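Game Systems Design, Unit 4: Card Economies in Online Role-Playing Games
Instructor: Balthasar Gruber 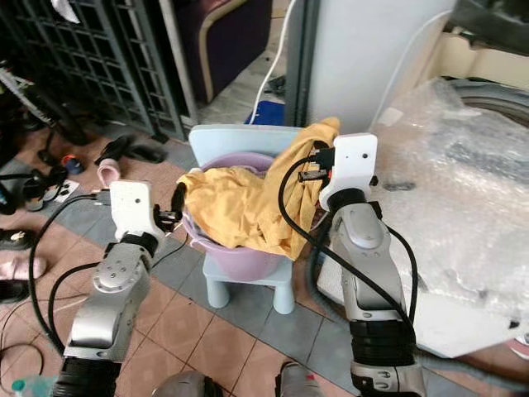 Fig. 4.1. Two arms gripping a yellow cloth.

4.1 Scope

This unit covers card systems embedded in a larger online game. Stand-alone card games were treated in Unit 3. The running case is Skirkero, a browser RPG with a card table called Waaka that players can enter from any town.

4.2 Terms

Source: any rule that creates cards or currency.
Sink: any rule that removes them.
Float: the total held by active accounts at a given time.
Dead card: a card that no competitive deck uses and no sink accepts.

A trade between two players is neither a source nor a sink. The trade fee is a sink. Students mix these up every term, and the error carries through all later calculations.

4.3 The Waaka card pool

The pool at launch held 193 cards. After the October patch it held 452. Drop rates per pack were left unchanged, so the chance of pulling any one named card fell to less than half its earlier value. Players with complete launch sets were not affected in play, but new accounts needed far more packs to build the same deck.

Assume all cards in a pool of size N are equally likely and each pack holds one card. The expected number of packs to obtain one given card is N. The expected number to complete the set is N times the Nth harmonic number. For N = 193 this comes to a little over 1,100 packs. For N = 452 it is some 3,000.

Real packs are weighted by rarity, which pushes the completion figure higher. The uniform case is a lower bound.

4.4 Duplicate handling

Skirkero converts duplicates to Gumden, a currency that cannot be traded. Conversion is a sink for cards and a source for Gumden. The exchange rate at the Nasix vendor is 12 duplicates for one card of choice, same rarity or lower.

Two effects follow. First, the last few missing cards no longer depend on luck, and the long tail in 4.3 is cut short. Second, common cards gain a floor price, because any common is worth one twelfth of a chosen common. Dead cards disappear from the common tier. They remain in the top tier, where few players hold enough duplicates to convert.

4.5 Matchmaking

Waaka pairs players by win record only. Deck value is ignored. A strong player with a weak deck and a weak player with a strong deck can hold the same rating, and their matches are close to even. This is acceptable for ranked play. It works poorly in the first few matches of an account, before the rating has settled.

4.6 Exercises

1. Compute the expected number of packs to complete half of the launch pool. Compare with the full set.
2. Add a trade fee of one card in 12. State whether the float rises or falls over time, and under what pack rate it stays level.
3. Propose one sink for top-tier duplicates that does not create Gumden.

Show all working for 1 and 2. Exercise 3 should fit on one page.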